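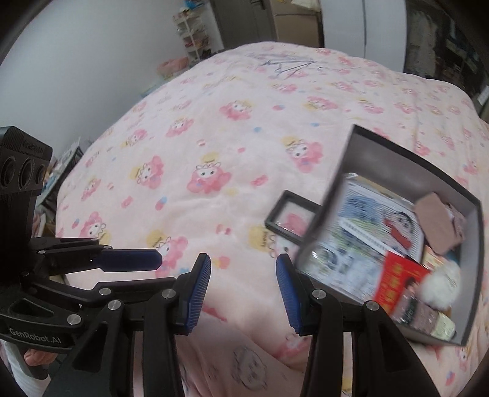
**Ticket:** repeated failed logins on Dineck VPN gateway
**Opened:** 26/04/2022
**Site:** Plendedach
**Status:** closed, one follow-up open

**Reported**

Users locked out of VPN overnight. Help desk had 26 unlock requests by mid-morning. Accounts lock again a few minutes after being cleared.

**Checks**

- Gateway log shows more than 1,000 failed logins from 2 outside addresses. Usernames are in alphabetical order, so they are working from a list.
- No successful login from either address.
- Locked accounts all use the old first-initial format. Newer accounts are untouched.
- Geo-block rule is present but disabled. Change log says it was turned off in March for the Avotiņš contractors and never turned back on.

**Tried**

1. Blocked both addresses at the firewall. Attempts stopped, then resumed from a new range.
2. Turned the geo-block back on. Attempts dropped to a handful an hour.
3. Raised the lockout timer. No real effect, put it back.
4. Moved VPN login from password-only to certificate plus password. Lockouts stopped.

**Side effect**

Step 4 broke the Wukix backup agent, which was using a service account over the same gateway. Error in the agent log:

`tunnel setup failed: client certificate required`

Issued a certificate to the service account and restarted the agent. Manual backup job completed.

**Still open**

Log retention on the gateway is set to 500 MB and the older entries have been overwritten, so the start time of the attempts is unknown. Need to forward logs to the central server. Moved to a separate ticket.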